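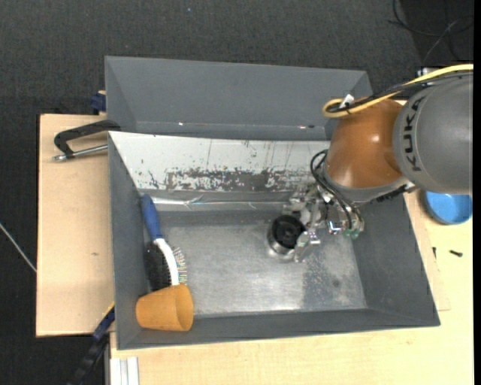 The last bus out of Skusdale left without me, and I want it on record that it was early. I had a bag of plums in one hand and my shoes in the other (long story, blisters, new shoes) and I watched those two red lights go around the bend by the feed store and thought, well, there goes Tuesday's supper, because my sister had a roast in.

So I walked. It's 3 miles to Clorlow if you take the river path, and I hadn't taken the river path since I was a kid! Back then we swore a woman lived under the footbridge who'd trade you anything for a secret. My cousin got a pocketknife that way, or said he did.

I got to the bridge right when the light was going. October, so it goes fast. And I swear to you, somebody under there coughed.

"Hello?" I said, like an idiot.

"You're standing on my roof," said a voice, an old one, kind of bossy.

I told her I was sorry. I told her I'd missed the bus. She wanted to know what was in the bag, and when I said plums there was this long quiet, just water going by, and then she said plums would do but she'd want the other thing too.

Well, I only had the one secret worth anything. I leaned over the rail and said it out loud, the business with Dad's boat and the 900 dollars, which I had never told a living soul, not even my sister, who got blamed for it. It took less time than I thought it would.

"Leave the bag," she said.

I left the bag. When I got to my sister's the roast was dry as a boot and she was standing on the porch with her arms crossed, and before she could start in on me I said, "Listen, about the boat," and she moved over so I could sit down.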